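4. The Driltach kit on our bench

4.1 What arrives and how it goes together

I'll say up front that I came to the Driltach two-arm kit as a fairly grumpy customer. Our last bench setup had eaten most of February, and I wasn't keen on another round of mystery bolts. The kit is sold through Fulia, and we paid $1,890 for the accessory bundle (wrist cameras, finger pads, mounting plates and the logging software, Oprea) on top of arms we already owned. The software licence comes with it, which I'd missed on the first read of the quote.

Assembly went better than I'd feared. Inger Østergaard did most of it with me in one long afternoon, and the only real argument we had was over cable routing. The manual shows tidy clips along every link. We gave up on that fairly early and left plenty of slack, which makes for an untidy floor but spares the connectors at full reach. We also put a grey cloth over the work surface — bare tabletop gave us glare, and small metal parts skated on it whenever a finger brushed them. 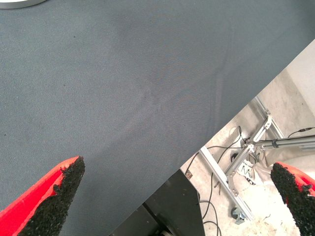

4.2 Wrist cameras and finger pads

The wrist cameras are the part of the bundle I'd buy again tomorrow. Both fingers stay in view at the bottom of the picture, so you can judge the gap between them without guessing, and the field of view is wide enough to take in the edge of the table and a good deal of floor past it. That last bit cuts both ways. When an arm is parked out near the edge, a policy gets an eyeful of frame, casters and cables, none of which has anything to do with the job.
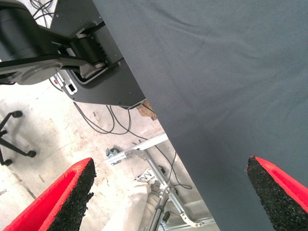
We tried cropping the wrist stream in Oprea and ended up leaving it alone for the results in Section 5. A tighter crop dropped the finger tips in some poses, and I'd sooner have clutter than lose those. If you do want to crop, set it per arm, as the two mounts on our kit didn't sit at quite the same angle no matter how we fiddled with the screws.

The black pads are grippy and I like them, but they don't wear evenly. Ours had gone rough and crumbly at the margins well before the end of collection. Fulia sells spares in packs of 14. I'd order a pack with the kit and save yourself the postage.

4.3 The gear task

For the trial itself we borrowed a part from the Clotetti assembly set: a flat metal plate with a big hole through the middle and upright pegs that take three small spur gears. It looks like nothing much. Then you try it by teleoperation and find that a gear a hair off centre will perch on top of its peg and refuse to drop, and you start to have opinions about wrist compliance!

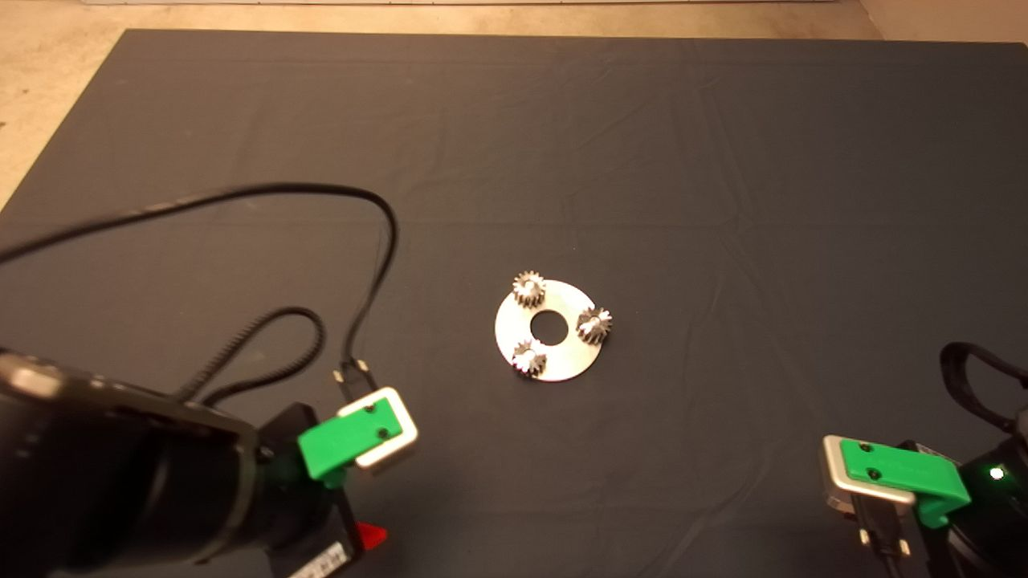

Figure 2. Head camera view of the gear plate, with all three gears on it and the two grippers facing each other across the mat.

We logged 928 episodes between us. An operator could use either arm for any gear, and we didn't script the order, so the data has a nice spread of habits in it (Inger reaches for the far peg first, I almost never do). Episodes where a gear rolled out of reach were kept and tagged in Oprea as "lost part". 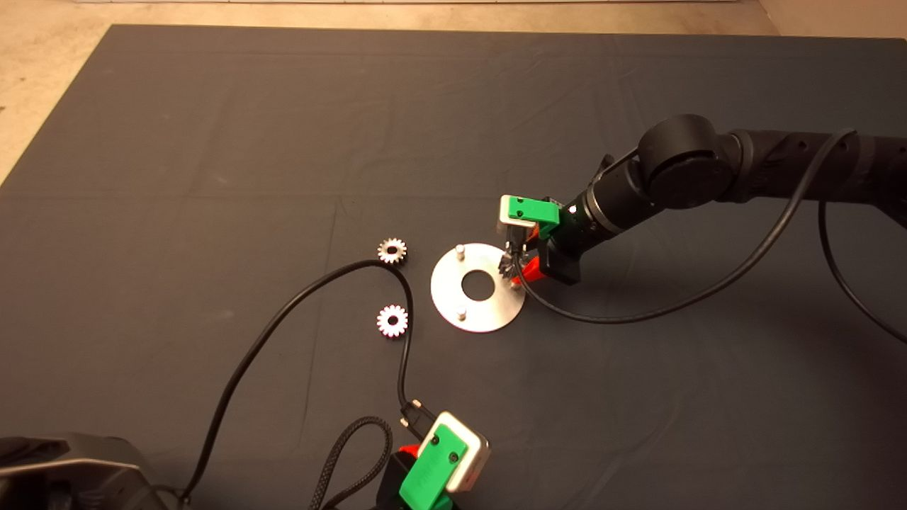

Lowering was the slow part for everyone. My own approach was to come in high, stop, check the wrist view and then ease down, while Inger would go in at one steady speed and correct on contact. Hers was quicker. We dropped 19 episodes for missing wrist video, all from the same loose plug on the left side, and Fulia sent out a replacement lead without any fuss. The export we used for training is the one dated 2023-09-17, and it includes the raw joint logs along with the tags.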